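Werna disassembly kit for old desktop towers, worth it for a small refurb shop?

Posted in Automation and Shop Equipment

Yee-man Tam
We take in old office desktops, strip them for parts and sell what tests good. I have been looking at the Werna kit from Plasel. You get the gripper, a wrist bracket with a camera module, and their software with a library of routines for common towers. You supply the arm. We already have an arm that would take it.

The demo unit is set up on a slatted platform with the tower on its side and the side panel off. The routine I care about is the one that works near the processor socket, as that is where my people bend things. 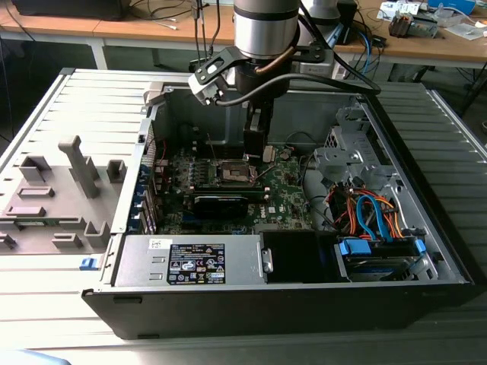
My main concern is clearance. With a graphics card installed and a drive cage on one side, there isn't a lot of space for a wrist and a bracket. The sales page says 391 case models are supported but doesn't say what "supported" covers. Does anybody run this on mixed stock? Also, is the yearly service plan needed or can you skip it?

Plasel wants an answer from me by November if I want the current price.

hsueh_bench
We have had the Werna kit for almost 2 years. It does RAM, cards and drives well enough. Sockets are slower and we still have a person check each one before the board goes on the shelf.

"Supported" means there is a case profile in the library. It does not mean every routine has been tried in that case. Ask Plasel for the list broken down by routine. They have it, but it is not on the site. Mixed stock is fine if you sort first. We batch by model and change over 3 times a shift. If you feed it one of this and one of that, you will spend the day loading profiles.

On clearance, take the graphics card out first if it runs across the board close to the socket. You can reorder the steps in the job file.
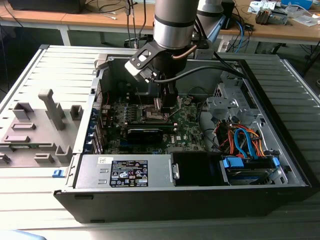
Cables are the other thing to plan for. Drive and power cables that run along the case floor will spring up after you unplug them, and the software doesn't track them. We tie them back by hand before starting the job. It takes less than a minute and saved us a lot of stopped runs. Do the same with the arm's own cable and make sure it has slack at full reach.

Service plan: we paid for the first year and dropped it. Replacement finger pads can be bought separately. You do lose new case profiles when you drop it, so if you take in newer machines you may want to keep it.

rt_sovance
Sovance makes a similar one for less. Haven't used it.

Yee-man Tam
Thanks hsueh_bench. I asked for the list by routine and they sent it the same afternoon. Most of our stock is on there for RAM and drives, fewer for the socket. Do you know if the bracket can be mounted with the camera on the other side?

hsueh_bench
Ours can, four screws. You have to redo the calibration afterward. Keep the old calibration file in case you want to switch back.

mgrady
What volume are you doing? We looked at it and decided it didn't pay under 800 machines a year. Above that it depends on what you get for the boards.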